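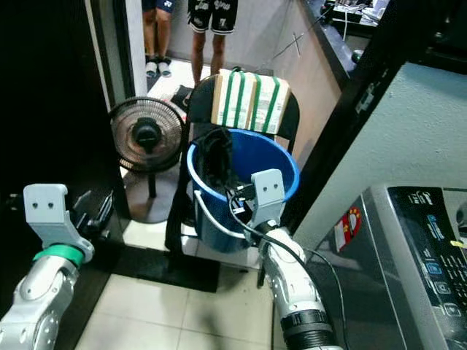

Haner Talavera Coupe Body Kit

The Talavera is a fibreglass coupe body made to fit the Haner spaceframe chassis. It replaces the open roadster body and gives you a fixed roof, proper doors and a boot you can lock. The kit is sold unpainted in grey gelcoat.

The shape was drawn by Kyriaki Sfakianakis, who wanted a long bonnet and a short, rounded tail without resorting to add-on spoilers or fake vents. The roofline drops away behind the driver's head and runs straight into the tail panel. The openings in the front bumper all feed something, either the radiator or the brake ducts.

What comes in the kit

Main body shell with roof bonded in
Bonnet, boot lid and doors, with inner skins fitted
Front and rear bumpers
Sill covers, left and right
Door hinges, latches and striker plates
Bonnet hinges and gas struts
Windscreen surround and bonding template
Mounting brackets and stainless fasteners
Printed build manual

Glass, lights, mirrors, seals and wiper gear are not included. The windscreen and lights can be ordered with the body or added later. We suggest having them on hand before you start lining up the panels, as the surrounds are trimmed to suit.

Fit

The body mounts to the standard outriggers on the Haner chassis. Cars built on the earlier Hodar chassis need the rear adaptor frame, sold separately, and the fuel filler has to be moved to the left-hand side. The Talavera will not fit the Fetano, which has a shorter wheelbase and different door bars.

Tall drivers should sit in a finished car before ordering. Headroom is good with the low seat rails, but the adjustable seat base raises you enough to matter if you wear a helmet. Ronaldo Aquino at the workshop can arrange a time.

Construction

Panels are hand-laid chopped strand mat and woven cloth, with a foam core in the bonnet and roof. The bare shell weighs around 42 kg before doors and glass. Hinge and latch points have steel plates laminated in, so there is no need to drill through the outer skin for them.

Expect normal preparation before paint. Mould seams are left proud and need to be sanded back. Let the shell sit on the chassis for at least 2 weeks in a warm garage before final gapping.

Colour

We can supply the body in primer or painted in any solid colour. Metallics are quoted separately. Coloured gelcoat is no longer offered on this model because repairs were too hard to match.

Registration

Rules for individually constructed vehicles differ from state to state, and changing from an open body to a closed one may need a fresh engineer's report. Talk to your certifying engineer before you cut anything. We can send drawings of the mounting points and the door intrusion bars on request.

Delivery and lead time

Bodies are made to order. Allow 3 months from deposit. The shell travels upright on a timber cradle and it takes 2 people to lift it off the trailer. Pick-up is welcome by appointment. Freight to Tasmania and Western Australia is quoted per job.

Cradles are charged at cost and refunded when they come back in usable condition.

Warranty

The laminate is covered against faults in material and workmanship for the first owner. Paint applied by others, stone chips and damage from over-tightened fasteners are not covered.

Ordering

For prices and current build slots, contact Genalyn Galang in sales. Technical questions about chassis fit go to Fedir Semeniuk. Please include your chassis number and the type of seats you plan to use.

Page updated 2021-12-01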